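How to Budget for Your First Robot Arm Without Budgeting for It Twice

Print this page | E-mail this page

Sunday, March 31, 2024

The price of the arm is the easy part. It's on the quote, in bold, and everyone in the meeting will look at it. The trouble lives on page two, where the words "not included" do a lot of quiet work. This guide covers planning for a small tabletop arm, the kind a shop or teaching lab buys first. Have a pencil ready, and something to erase with.

Step 1. Write down one job.

One job, in one sentence. "Pick up a small part from a raised surface and put it in a tray" is a job. "Automation" is a mood. Add the weight of the part, how high it sits, and how far it is from where the base will go. If you can't fill in those blanks, you aren't ready to ask for prices, though the sales department at Gratstead will be happy to send you some.

Step 2. Measure reach the honest way.

Catalog reach is a straight line with the arm stretched out like a cat in the sun. Your arm will spend its life bent, and it has to get over or around whatever else is on the bench. Measure from the center of the base to the farthest pick point, then add the length of the gripper and the room the elbow needs above and behind. That last one surprises people with shelves. Our first arm, a Skomine, could reach everything on the bench and one thing on the wall.

Step 3. Model the layout before you pay for it.

Most suppliers will give you a model of the arm to load into a simulator. Build your table at its true height, put in plain blocks for the cabinets and machines, and stand a colored cube where the part goes. It doesn't have to be pretty. Walls are worth the extra ten minutes, and so is anything fixed to them. Run the approach from the side and from the top, and write down which one leaves more room for the fingers. Then slide the base a hand's width each way and do it again.
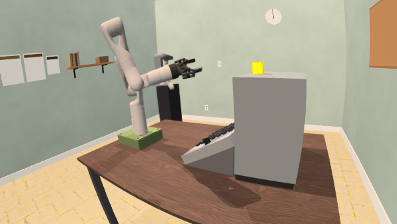 Do I need to buy the gripper from the same company as the arm?
Only if the mounting plate or the warranty says so. Ask for the bolt pattern and the cable type in writing, then price two other grippers that fit. Include the adapter plate, which is small and flat and priced like jewelry.

Step 4. List everything the quote left out.

Ours came to 11 lines. Yours will have its own character, but start with these:

- Gripper, adapter plate and spare finger pads
- Base plate, bolts and a table stiff enough to deserve them
- Controller, and somewhere to put it
- Emergency stop and any guarding your risk assessment calls for
- Electrical work, if the nearest outlet is where nearest outlets usually are
- Freight, which is quoted separately so as not to upset you
- Training, for two people at least – one of them will change jobs

On our last project these extras added $2,560 before anyone had plugged anything in. The Tarawneh table was the biggest piece of it. We'd planned to use an old desk. The desk had other plans, mainly wobbling.

Step 5. Put in the hours.

Staff time is a cost even when it comes out of a different budget. We allowed 17 hours for setup and spent nearly 23. Most of the overrun went to cables and a long disagreement about which way was "left." Record your own hours as you go. You'll want them for the second arm, and there is usually a second arm.

Step 6. Compare quotes line by line.

Put the suppliers in columns and your list from Step 4 down the side. Leave a blank where a supplier is silent, and then make them fill it. Rindham gave us the highest price on the front page and the lowest total at the bottom. Ask how long each quote holds, too. Ours ran out in May, two days before the purchase order was signed.

Keep a reserve for the thing you forgot, and don't let anybody label it "misc." Accounting can smell that word.

Related items
How Stiff Is Your Table? A Simple Test
Used Robot Arms: What to Check Before You Pay
Reading a Payload Chart
Lease or Buy? A Worksheet for Small Shops
Where to Put the Emergency Stop

Print this page | E-mail this page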